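Open afternoon at the Murnier student robotics lab

Our robotics club went to the Murnier open afternoon in July. There were 6 of us plus two parents who drove. It took a little over an hour to get there, and we had lunch in the cars. Parking is behind the building, and you sign in at the side door, not the front. We lost some time finding that out.

The visit starts with a safety talk in the hallway. Bags go on the hooks, loose sleeves get rolled up, and everyone stays behind the tape on the floor when an arm is powered. After that you can walk from table to table and ask the students about their projects. Each project had a one-page handout, and I picked up all of them for the club binder.

The first room was mostly small wheeled robots from the spring class. The assignment was to follow a line and stop at a marked bay. Two of the robots used the same kit our club has, so our members spent a long time there comparing code. One team had replaced the stock wheels with wider ones and said it helped on turns. They gave us the file for the hub.

The second room had the project I most wanted to see. It is called Torkano and it is a full-year student project about measuring and pouring with two robot arms. Hema Joseph is the student lead. She has been on it since the fall and wrote most of the task list. The idea is to give the arms the kind of small jobs a lab assistant does by hand: pick up a bottle, put a set amount in a cup, check the weight, put the bottle back.

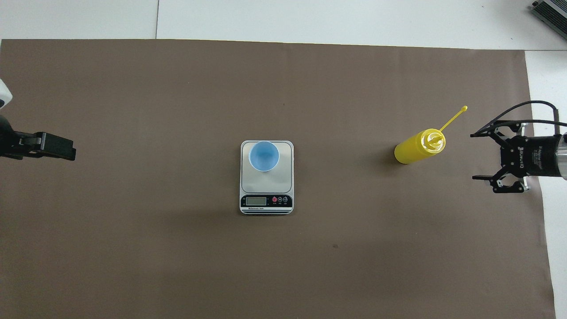 The Torkano table, with the cup on the scale and the squeeze bottle next to it.

Hema said the two grippers are different models on purpose. The team wanted to learn which jobs go better with which kind, and they keep a shared spreadsheet of attempts. It had 2240 rows when we visited, and 812 of those were for the bottle alone. A row can be a good attempt or a bad one. The team writes down both, with a short note on what went wrong.

One of our members asked why they used a kitchen scale. The answer was cost. A lab scale that talks to the computer was in the budget request for next year. For now a student reads the display and types the number in. Hema said that is slow but it makes people pay attention to each run.

Squeeze bottles are hard for the arms, according to the handout. If the grip is too light the bottle slips, and if it is too strong the liquid comes out early. The team practices with plain water. They also work on bottles lying down, because a person in a real lab does not always leave things standing up.

We asked how new students get started. They spend their first weeks driving the arms by hand and only later write any code. There is a checklist, and an older student has to sign off on each step. I asked for a copy and we may use parts of it for our own club in the fall.

The last stop was a short talk on Nanico, the simulator the group uses when the tables are booked. It runs on an ordinary laptop. The speaker showed the same pouring task in the simulator and took questions. The sound in that room was poor and those of us in the back missed some of it. Slides are supposed to be posted later.

Notes for anyone going next time: the vending machine takes cards only, the second room gets warm, and the talk fills up early. Groups should write to the Arumugam outreach office ahead of time to get a slot. Our next club meeting will be at 4:00 in the usual room, and the handouts will be there for anyone who could not make the trip.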